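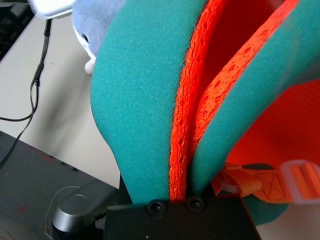 Start Blog Notizen Werkstatt Archiv Über mich

Blog > Robotik > Datenerhebung

Textilien greifen: Zwischenstand nach 2.572 Episoden

Der Datensatz Darnutel umfasst jetzt 2.572 Episoden. Davon entfallen 62 Prozent auf weiche Objekte: Taschen, Plüschtiere, gepolsterte Teile mit Gurtband. Der Rest sind starre Gegenstände, die ich nur noch zur Kontrolle mitlaufen lasse. Im Juni kam die Kategorie »mehrlagig, mit Netz« dazu, und seitdem stimmt die Erfolgsstatistik nicht mehr mit der vom Frühjahr überein.

Der Grund liegt in der Definition. Bei einem starren Objekt ist ein Griff erfolgreich, wenn es nach dem Anheben noch zwischen den Backen sitzt. Bei einem genähten Teil aus Köper, Netz und Futter kann der Greifer eine Lage fassen und die anderen verlieren. Das Objekt hängt dann trotzdem am Arm, oft an einer Ecke oder am Gurt. Bisher lief das unter »Erfolg«. Kristine Layug hat beim Durchsehen der Labels darauf bestanden, das zu trennen, und wir führen jetzt drei Werte: alle Lagen gefasst, Teilgriff, Fehlgriff. Die alten Episoden werden nachgelabelt, soweit die Handgelenkkamera den Kontaktbereich zeigt.

Zur Kamera. Sie sitzt so nah am Greifer, dass ein gepolstertes Teil im gegriffenen Zustand fast das ganze Bild ausfüllt. Für die Beurteilung der Lagen ist das gut. Man sieht, wo die Bahnen zusammenlaufen und ob das Netz mit eingeklemmt ist. Für die Lage des Objekts auf dem Tisch taugt der Blickwinkel nach dem Schließen nichts mehr, der Hintergrund schrumpft auf einen Streifen am Rand. Wir speichern deshalb zusätzlich das letzte Bild vor dem Schließen als eigenen Schlüssel.

Bewegungsunschärfe bleibt ein Thema. Ich hatte anfangs alle unscharfen Bilder verworfen. Damit fehlten aber genau die Phasen, in denen sich der Stoff bewegt. Inzwischen bleibt eine Episode drin, solange die Struktur des Gewebes am Greifpunkt erkennbar ist. Unschärfe am Bildrand wird toleriert und nicht annotiert.

Der Ablauf pro Objekt sieht derzeit so aus: 9 Startlagen, jeweils von Hand abgelegt, danach Teleoperation bis zum Anheben und Absetzen. Zwischen den Durchgängen wird das Teil aufgeschüttelt und neu hingeworfen. Wer es ordentlich hinlegt, produziert Daten, die für das Training wertlos sind. Teresa Cieślak hat dafür einen brauchbaren Blick, ihre Startlagen streuen messbar stärker als meine.

Gurte und Schnallen verursachen die meisten Abbrüche. Eine Leiterschnalle ist hart, das Gurtband daran weich, und das aktuelle Modell (Ding, zweite Version) zielt mit Vorliebe auf die Schnalle. Ich vermute einen Rest aus den starren Objekten. Auf dem Testsatz liegt die Quote für »alle Lagen gefasst« bei 68 Prozent, Teilgriffe nicht mitgezählt. Ohne die Teile mit Gurt habe ich noch nicht ausgewertet.

Offen ist die Schließkraft. Bei Polsterung braucht es mehr Weg, bei Netz allein rutscht der Stoff. Im Moment fährt der Greifer mit einem festen Sollwert, den der Operator nicht ändern kann. Die Steuerung von Fistmont würde eine analoge Vorgabe über den Handgriff erlauben, dann müsste der Wert allerdings als weitere Aktionsdimension in die Aufzeichnung, und die alten Episoden hätten dort eine Konstante. Ich probiere das zunächst an einem kleinen, getrennten Satz aus.

Das Nachlabeln läuft bis zum Ende des Bestands weiter, der Export nach Arcombe bleibt so lange auf dem alten Schema.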